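Unit 2: Seat height and desk height

Seat height comes first. Set it so the feet rest flat and the knees bend at a right angle, then fit the desk to the sitter. The Brelberg stool used in class adjusts from 38 to 56 cm.

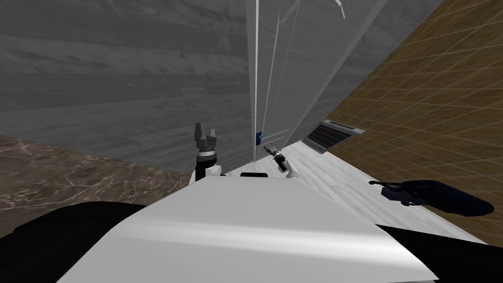
Armrests come last. If they hit the underside of the desk, people sit too far back – see Tikkanen's notes on the Oltmanns task chair.

For next time: measure 2 chairs at home and bring the figures to Deepika Pinto.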